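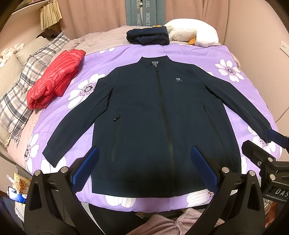 Unit 4. Folding long-sleeved outerwear

Textile Care and Storage, Carrasco Institute, Jakville
Handout for the September practical

4.1 Scope

This unit covers light and midweight jackets with a full-length front zipper, a stand-up collar and set pockets. The navy zip-up jacket laid out on the floral duvet is the reference garment for sections 4.2 to 4.4. Quilted down jackets are handled in 4.5. Hooded garments are left to Unit 5.

4.2 Laying out

Place the garment face up on a flat surface wider than its sleeve span. A made bed is acceptable. A thick duvet gives under pressure and makes crease lines less exact, so smooth the cover before starting.

Close the front zipper from hem to collar. Close both side pockets and turn the pulls down flat. Check the pockets first for paper, coins and keys.

Extend both sleeves outward and slightly downward. Straighten the cuffs. Pull the hem band level on both sides without stretching the ribbing.

Stand-up collars are left standing or pressed flat toward the back. Do not roll them inward, as the inner panel takes a permanent crease.

4.3 Fold sequence

1. Fold the right side toward the center, with the fold line running from mid-shoulder to hem.
2. Turn the sleeve down so that it lies parallel to the zipper. The cuff should stop short of the hem band.
3. Repeat for the left side. The second sleeve lies beside the first, not on top of it.
4. Bring the hem up to mid-chest.
5. Fold once more to the collar and turn the packet over.

Chest prints should end up on an outside face where possible. Printed logos that are folded against themselves may stick in warm storage.

4.4 Packet size

The standard packet for the Flomulero shelf insert is 298 mm wide. If the packet is too wide, move the fold lines in 4.3 step 1 toward the collar and start again. Stack height is limited to 16 packets for unlined garments. Lined garments are stacked to half that.

4.5 Quilted down

Down garments are bundled loosely. Fold the sleeves across the front, fold the body once, and leave the bundle on a soft surface such as a pillow until it is shelved. Do not compress for storage longer than a few weeks. The Drunitz bins are not to be used for down.

4.6 Before the practical

Bring one zip-front jacket and one knit garment, both clean and dry. Record the packet width before and after stacking on sheet 4B.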